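Access to Council Records in Plekemby: A Report on Informal and Formal Requests

Student project report, Local Government and Public Information unit
May 28, 2020

Summary

This report examines how the municipality of Plekemby responds when residents ask for records that are not already published. It compares the informal route, in which a resident writes to the relevant department, with the formal route set out in the municipality's access policy. The project reviewed the public disclosure log, the policy itself and the minutes of open council meetings. It also included 3 test requests made by the project group under its own name. The report finds that the formal process is sound on paper but that the disclosure log is difficult to use, and that fee estimates are presented in a way likely to discourage applicants.

1. Background

Plekemby adopted its current access policy following a dispute over the Dramton Road parking contract. Residents had asked for the tender evaluation and were told that the whole file was commercial in confidence. A redacted version was later released, and much of what had been withheld was found to consist of meeting dates and attendance lists. Council then resolved that every decision on a formal request should be entered in a public log, together with the grounds for any refusal.

The neighbouring municipality of Prelano has a comparable policy but keeps no log. Prelano is mentioned in this report for contrast only, and the group did not lodge any requests there.

2. Method

The log was downloaded in February as a set of scanned pages. It could not be searched, and the entries were typed into a spreadsheet by members of the group and then checked by a second member. The completed spreadsheet contained 871 entries. Each was coded by department, type of record, outcome and the exemption relied upon, if any. Where an entry was illegible it was retained and coded as unclear.

The test requests concerned the following records:

The inspection schedule for public playgrounds.
Correspondence between the works department and Rashti, the contractor responsible for street lighting.
The retention schedule for camera footage from municipal buildings.

The first was sent informally by email. The other two were lodged on the prescribed form. All work on the spreadsheet and the drafting of requests was completed outside class hours, in shared spaces.

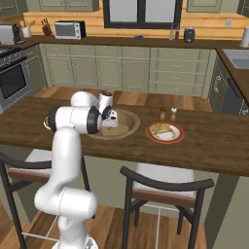

Figure 1. Island countertop with a wooden bowl and a wedge of food on a red-rimmed plate.

3. Findings

3.1 The disclosure log

The log is published in full, and the group found no evidence that entries had been removed. Its usefulness is nevertheless limited. Descriptions of the records sought are frequently reduced to a word or two – "contract", "emails", "property file" – and a reader cannot tell from the log whether a record already released to one applicant would satisfy another. Department names change part way through the log following a reorganization, and no key is supplied.

Of the entries coded, 88 were recorded as refused in full. The exemption most often cited was third-party business information. In several of these entries the section number given does not correspond to any section of the policy now in force. The group believes these references belong to the earlier version of the policy, but was unable to obtain a copy of it.

3.2 Fees

The policy permits the municipality to charge for search and preparation time, with estimates of up to $2,000 before the matter must be referred to the municipal clerk. An applicant who receives an estimate has the right to narrow the request or to ask for a waiver on public interest grounds. Neither right is mentioned in the standard estimate letter. Both appear in a schedule at the back of the policy, and the schedule is published as a separate file.

The log does not distinguish between a request withdrawn because the applicant no longer wanted the record and one abandoned after an estimate was issued. Both are entered as "closed". It was therefore not possible to measure the effect of fees, and no attempt has been made to estimate it.

3.3 Test requests 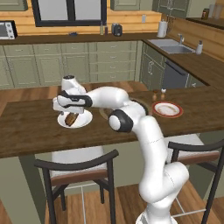 The informal request for the playground inspection schedule was answered by email with the document attached. No fee was mentioned and no reason for the request was sought. The officer who replied also supplied the previous year's schedule, although it had not been requested.

The request for correspondence with Rashti was acknowledged within the time required by the policy. The municipality then notified the contractor, as the policy requires, and extended the deadline. The records were released in part. Names of the contractor's junior employees were removed, as were unit prices. The covering letter identified the exemption applied to each deletion and explained how a review could be sought. The group did not seek a review.

The request concerning camera footage produced a different result. The municipality replied that no retention schedule existed as a separate document and that footage was overwritten according to the settings of the equipment. The group wrote again to ask for any record showing those settings. A reply had not been received when this report was submitted.

4. Discussion

The response to the third request raises a question of wider interest. A right of access to footage has little practical value where the applicant cannot learn how long the footage is kept. Under the present arrangement, a resident who takes several weeks to decide whether to apply has no means of knowing whether the record still exists. The policy requires staff to preserve records once a request is received, but is silent on the period before that.

It should also be noted that the informal route worked well. The group is cautious about this result, as it rests on a single request for a record that was unlikely to be contentious.

5. Recommendations

The group recommends that the municipality publish the log as a searchable file and adopt a minimum standard for describing the records sought. The standard estimate letter should set out the right to narrow a request and the right to apply for a waiver. A written retention period for camera footage should be adopted by council and posted at each building where cameras operate.

6. Limitations

The coding of outcomes involved some judgement, particularly for partial releases. Applicants are not identified in the log and could not be interviewed. Planned interviews with records staff did not take place, and the account of internal procedure given here relies on the policy and on council minutes.

The spreadsheet and copies of all correspondence have been lodged with the department office and may be consulted on request.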